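찻주전자 하나, 잔 둘

2024/01/14

부엌 위쪽 찬장을 비웠다. 새해라서 한 것은 아니고, 찬장 경첩이 헐거워져 문을 떼어야 했는데 문을 떼려면 안의 물건을 먼저 꺼내야 했다. 꺼낸 김에 닦았고, 닦은 김에 다시 넣을 것과 안 넣을 것을 나눴다. 하루 반 걸렸다. 그중 차 도구에 쓴 시간이 제일 길어서 따로 적어 둔다.

차를 잘 아는 사람은 아니다. 아침에 홍차를 마시고, 저녁에는 보리차나 박하차를 마신다. 그런데도 찬장 두 칸이 차 도구로 차 있었다. 선물로 받은 것, 이사할 때 언니가 두고 간 것, 여행지에서 산 것이 섞여 있었다. 매일 쓰는 것은 싱크대 옆에 나와 있는 머그잔과 플라스틱 거름망이 전부였으니 찬장 안의 것은 몇 년째 그대로였던 셈이다.

꺼내 놓고 보니

도자기 주전자가 제일 많은 자리를 차지하고 있었다. 큰 것은 뚜껑에 금이 가 있었다. 언제 갔는지는 모르겠다. 물을 부어 보니 새지는 않는데 뚜껑을 닫을 때마다 금 간 자리에서 소리가 난다. 작은 것은 멀쩡하지만 주둥이가 짧아서 따를 때마다 물이 몸통을 타고 흘렀다. 살 때부터 그랬다. 행주를 받치고 따르는 버릇이 그때 생겼다.

유리 주전자는 Hunier 것이다. 안에 들어가는 유리 거름망이 깨져서 몸통만 남았는데, 거름망만 따로 살 수 있는지 알아보다가 그만둔 기억이 난다. 상자에 붙어 있던 설명서가 상자째 남아 있었다. 상자는 버리고 설명서도 버렸다. 몸통은 물에 담가 키우던 스킨답서스를 옮겨 꽂아 창가에 두었다. 입구가 넓어서 뿌리를 넣기는 쉬운데 줄기가 자꾸 한쪽으로 쓰러진다. 나무젓가락을 하나 걸쳐 놓았다.

차 통도 많았다. 빈 통이 반이 넘었다. 양철통은 예쁘다고 안 버리고 넣어 둔 것들인데, 안을 보면 모서리에 녹이 올라온 것이 있었다. 녹이 난 것은 분리수거로 내놓고, 성한 것 중에서 뚜껑이 꽉 맞는 것만 남겼다. 뚜껑이 맞는지는 통을 거꾸로 들고 흔들어 보면 안다. 남은 통에는 마른 표고와 다시마를 넣었다. 차를 넣을까 했는데 차는 이미 봉지째 집게로 집어 두고 먹는 게 익숙하다.

찻잎은 유통기한을 보고 정리했다. 지난 것은 버리지 않고 말려서 신발장에 넣었다. 다시백에 담아 입구를 접고 호치키스로 찍었다. 향이 강한 것은 신발장에 넣어도 신발 냄새와 섞여서 별로 좋지 않았다. 전에 얼그레이를 넣었다가 뺀 적이 있다. 이번에는 녹차와 현미녹차만 넣었다.

금속 주전자

맨 안쪽에 금속 찻주전자가 있었다. 수건에 싸여 비닐봉지에 들어 있었다. 이건 Paraschiva Cârstea 씨가 보내 준 것이다. 몇 년 전에 같은 번역 일을 나눠서 했고, 일이 끝나고 나서도 편지와 소포를 가끔 주고받았다. 내가 김과 유자차를 보냈더니 답으로 온 것이 주전자와 작은 잔 둘, 잔 받침 둘이었다. 편지에는 자기 집에서 쓰던 것이고 새것은 아니니 부담 없이 쓰라고 적혀 있었다. 소포 겉에 적힌 무게는 1574그램이었고, 궁금해서 집 저울에 올려 보았더니 1584그램이 나왔다. 저울이 틀린 것인지 오는 동안 종이가 습기를 먹은 것인지 모르겠다고 답장에 썼던 것이 기억난다.

받고 나서 두어 번 쓰고는 넣어 두었다. 이유가 있었다. 손잡이까지 금속이라 뜨거운 물을 부으면 손잡이도 뜨거워진다. 처음 썼을 때 그걸 모르고 그냥 잡았다가 내려놓았다. 그 뒤로 손이 안 갔다. 그런데 이번에 다시 꺼내 보니 지금 우리 집에 있는 주전자 중에 제일 쓸 만하다는 생각이 들었다. 금이 갈 일이 없고, 떨어뜨려도 깨지지 않는다. 뚜껑이 경첩으로 몸통에 붙어 있어서 따를 때 뚜껑을 손가락으로 누르지 않아도 된다. 도자기 주전자를 쓸 때는 뚜껑이 떨어질까 봐 늘 왼손을 댔다.

닦는 일

겉은 마른 수건으로 문지르니 대부분 지워졌다. 수건에 싸 둔 덕인지 긁힌 데는 별로 없고 손자국과 먼지만 있었다. 문제는 안이었다. 찻물이 갈색으로 앉아 있었고, 바닥에는 흰 물때가 동그랗게 남아 있었다. 나는 씻어서 넣었다고 생각했는데 헹구기만 했던 모양이다.

먼저 베이킹소다를 썼다. 한 숟갈 넣고 뜨거운 물을 가득 부어 두었다가 식은 다음 쏟았다. 찻물은 꽤 빠졌다. 솔로 문지르니 나머지도 대부분 떨어졌다. 손이 안 들어가는 크기라 병 닦는 긴 솔을 썼다. 솔은 Gbeho 것인데 목이 잘 구부러져서 바닥 모서리까지 닿는다. 다만 털이 빨리 눕는다. 산 지 얼마 안 되었는데 벌써 한쪽이 누워 있다.

물때는 베이킹소다로는 그대로였다. 구연산을 반 숟갈 넣고 다시 뜨거운 물을 부었다. 베이킹소다와 구연산을 같이 넣으면 거품이 나서 잘 닦이는 것처럼 보이지만 따로 쓰는 편이 낫다. 전에 전기 주전자를 닦을 때 둘을 섞어 넣고 거품만 구경한 적이 있다. 구연산 물은 한 시간쯤 두었다. 쏟고 나니 바닥의 흰 동그라미가 없어졌다. 헹구기는 여러 번 했다. 신맛이 남으면 차 맛이 이상해진다.

주둥이 안이 어려웠다. 가늘어서 솔이 안 들어간다. 빨대 닦는 솔을 찾았는데 집에 없었다. 면봉은 중간까지만 들어가고 솜이 빠질 것 같아서 그만두었다. 결국 굵은 면실을 가운데에 매듭지어 묶고, 한쪽 끝을 물과 함께 주둥이로 흘려보내서 안쪽에서 잡아당겼다. 처음에는 실이 중간에서 멈춰 나오지 않았다. 실 끝에 주방 세제를 묻히니 나왔다. 매듭이 지나가면서 찻물 찌꺼기가 갈색으로 묻어 나왔다. 몇 번 왔다 갔다 하니 실이 깨끗해졌다. 다음에는 빨대 솔을 살 것이다.

경첩 쪽은 안 쓰는 칫솔로 문질렀다. 틈에 물이 고이기 쉬운 모양이라 닦고 나서 뚜껑을 열어 둔 채로 엎어 놓았다. 뚜껑 가장자리가 바닥에 닿아서 똑바로 엎어지지 않는다. 그릇 건조대 모서리에 비스듬히 걸어 두니 괜찮았다. 뚜껑을 닫은 채로 말리면 안에 냄새가 밴다. 이것도 전에 보온병으로 겪었다.

잔과 받침은 금방 끝났다. 잔은 스테인리스이고 작다. 주방 세제로 씻고 마른 수건으로 바로 닦으면 물자국이 안 남는다. 받침은 둥근 금속인데 겹쳐 두었더니 서로 닿은 자리에 고리 모양 자국이 있었다. 구연산 물을 행주에 적셔 닦으니 연해졌고 다 없어지지는 않았다. 이 정도는 그냥 쓰기로 했다. 잔 하나와 받침 하나를 같이 저울에 올리니 167그램이었다. 별 뜻은 없고 저울이 나와 있어서 재어 보았다.

다시 써 보기

손잡이 문제는 천으로 해결했다. 처음에는 오븐 장갑을 끼고 따랐는데 너무 두꺼워서 손잡이와 몸통 사이에 손가락이 안 들어갔다. 행주를 접어 쥐니 되기는 하는데 자꾸 풀렸다. 안 입는 면 셔츠 소매를 잘라 손잡이 길이에 맞게 접어 박고, 똑딱단추를 달아서 끼웠다 뺐다 할 수 있게 했다. 바느질은 잘 못한다. 한쪽이 조금 길게 되었는데 쓰는 데는 문제가 없다. 빨 때는 단추만 풀면 된다. 안 쓸 때는 빼서 서랍에 넣어 둔다.

물 양도 다시 맞췄다. 가득 부으면 따르기 시작할 때 주둥이로 물이 왈칵 나온다. 어깨보다 조금 아래까지만 부으면 얌전하게 나온다. 그렇게 부으면 작은 잔으로 둘이서 몇 번 나눠 마실 만큼 된다. 혼자 마실 때는 반만 붓는다. 반만 부으면 빨리 식는 것이 단점이다.

식는 문제를 조금 더 적자면, 금속 주전자는 도자기보다 빨리 식는다. 얇아서 그럴 것이다. 미리 뜨거운 물을 한 번 부어 헹군 다음에 차를 우리면 조금 낫다. 귀찮아서 아침에는 안 한다. 저녁에는 한다. 보온 덮개를 씌우는 방법도 있다는데 덮개를 또 만들 생각은 없다.

찻잎은 주전자에 바로 넣지 않는다. 이 주전자는 주둥이 안쪽에 거르는 구멍이 따로 없어서 잎을 그냥 넣으면 잔까지 따라 나온다. 다시백에 넣어 쓰다가 요즘은 Turkero에서 나온 공 모양 거름망을 쓴다. 사슬이 달려 있어서 건질 때 편하다. 사슬 끝 고리를 뚜껑 밖으로 빼면 뚜껑이 살짝 뜨기 때문에 고리까지 안에 넣고 젓가락으로 건진다.

홍차는 이 주전자에 우려도 도자기에 우린 것과 차이를 모르겠다. 녹차는 조금 다른 것 같기도 한데 확실하지 않다. 같은 날 둘 다 우려서 비교해 보면 알겠지만 그럴 만큼 궁금하지는 않다. 박하차는 금속 쪽이 낫다. 도자기에는 박하 향이 남아서 다음 날 홍차에서도 박하 냄새가 났는데, 금속은 세제로 씻으면 없어진다.

작은 잔은 처음에는 답답했다. 머그잔으로 마시던 양을 작은 잔으로 마시려니 계속 따라야 했다. 며칠 쓰니 익숙해졌다. 머그잔에 한가득 부어 놓고 일을 하다 보면 반은 식어서 버렸는데, 조금씩 따라 마시니 버리는 것이 줄었다. 대신 잔 겉이 뜨겁다. 갓 따랐을 때는 받침째로 든다. 그래서 받침이 같이 왔구나 싶었다.

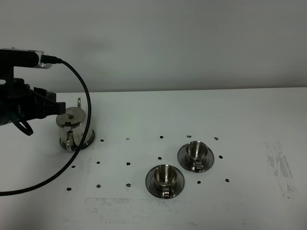

머그잔은 다 남기지 않았다. 매일 쓰는 것 하나와 손님용 몇 개만 두고 나머지는 동네 나눔 게시판에 올렸다. 손잡이가 떨어졌다 붙인 것은 올리지 않고 연필꽂이로 쓴다. 나눔은 생각보다 빨리 나갔다. 올리고 점심을 먹고 오니 가져가겠다는 사람이 있었다. 신문지로 하나씩 싸서 쌀 봉투에 담아 드렸다. 작은 도자기 주전자도 같이 드렸다. 물이 몸통으로 흐른다는 말은 미리 했다. 그래도 괜찮다고, 꽃병으로 쓸 거라고 했다.

금 간 큰 주전자는 아직 못 버리고 있다. 언니 것이라 물어봐야 한다. 전화로 물었더니 언니는 그런 주전자가 있었는지도 기억을 못 했다. 사진을 보내 주니 버려도 된다고 했다가, 저녁에 다시 문자가 와서 다음에 올 때까지 놔두라고 했다. 다음이 언제인지는 안 적혀 있었다. 3월에 조카 입학이 있어서 그때 올 것 같다. 그때까지 베란다에 둔다.

넣는 자리

찬장 문은 경첩을 새것으로 갈아서 다시 달았다. 원래 나사 구멍이 헐거워져 있었다. 이쑤시개에 목공풀을 묻혀 구멍에 채우고, 마른 다음 튀어나온 부분을 잘라 내고 나사를 박았다. 꽉 물린다. 경첩은 철물점에서 Tromari 것을 샀다. 먼저 있던 것과 구멍 간격이 같아서 새로 뚫지 않아도 되었다. 철물점에 떼어 낸 경첩을 들고 간 것이 잘한 일이었다. 치수만 적어 갔으면 다른 것을 샀을 것이다.

문을 달고 나서 선반 바닥에 깔 것을 찾았다. 전에는 꽃무늬 시트지가 붙어 있었는데 가장자리가 말려서 떼어 냈다. 끈적이는 자국은 식용유를 바르고 조금 있다가 플라스틱 카드로 밀었다. 기름은 주방 세제로 닦고 물로 한 번 더 닦았다. 시트지는 다시 붙이지 않고 미끄럼 방지 매트를 잘라 깔았다. 주전자를 꺼내고 넣을 때 선반에 긁히는 소리가 안 나서 좋다. 매트는 가위로 잘리는데 줄을 그어 놓고 잘라도 조금씩 삐뚤어진다.

차 도구는 한 칸으로 줄었다. 왼쪽에 찻잎 봉지를 세워 넣은 바구니, 가운데에 잔과 받침, 오른쪽에 거름망과 다시백. 금속 주전자는 찬장에 넣지 않고 밖에 둔다. 넣어 두면 또 안 쓸 것 같다. 남은 한 칸에는 냄비 뚜껑을 세워 넣었다. 냄비 뚜껑은 그동안 서랍에 눕혀 두었는데 맨 밑의 것을 꺼낼 때마다 전부 들어내야 했다. 책꽂이용 칸막이를 세우니 뚜껑이 쓰러지지 않는다. 제일 큰 뚜껑은 안 들어가서 냄비 위에 그대로 덮어 둔다.

받침은 이번에는 사이에 키친타월을 한 장씩 끼워서 겹쳤다. 잔은 엎어 두지 않고 바로 세워 둔다. 매일 쓰면 먼지가 앉을 틈이 없다. 매일 안 쓰게 되면 그때 엎어 두면 된다.

물때가 다시 끼는지는 두고 볼 생각이다. 우리 집 물은 전기 주전자에도 하얗게 잘 끼는 편이라 금속 주전자도 금방 그럴 것 같다. 저녁에 씻고 나서 바로 마른 수건으로 안을 닦으면 덜하다는데, 안에 손이 안 들어가니 수건을 젓가락에 감아서 닦아야 한다. 두 번 해 보고 그만두었다. 대신 씻은 뒤 뜨거운 물로 헹궈서 빨리 마르게 한다. 구연산은 달에 한 번 정도 쓰면 될 것 같아 달력에 적어 두었다. 전기 주전자도 그날 같이 한다.

겉에 손자국이 잘 남는 것은 어쩔 수 없다. 반짝이는 물건은 다 그렇다. 처음 며칠은 쓸 때마다 닦았는데 지금은 그냥 둔다. 손님이 올 때만 닦는다.

Paraschiva 씨에게는 주전자를 다시 쓰고 있다고 편지를 썼다. 손잡이에 씌우는 천을 하나 더 만들어서 같이 보낼까 했는데, 그 집에는 이미 주전자가 없으니 쓸 데가 없을 것 같아 그만두었다. 김을 넣고, 남은 자리에 말린 대추를 넣었다. 상자를 봉하기 전에 저울에 한 번 올려 보았어야 했는데 테이프를 다 붙이고 나서 생각났다. 우체국에는 내일 간다.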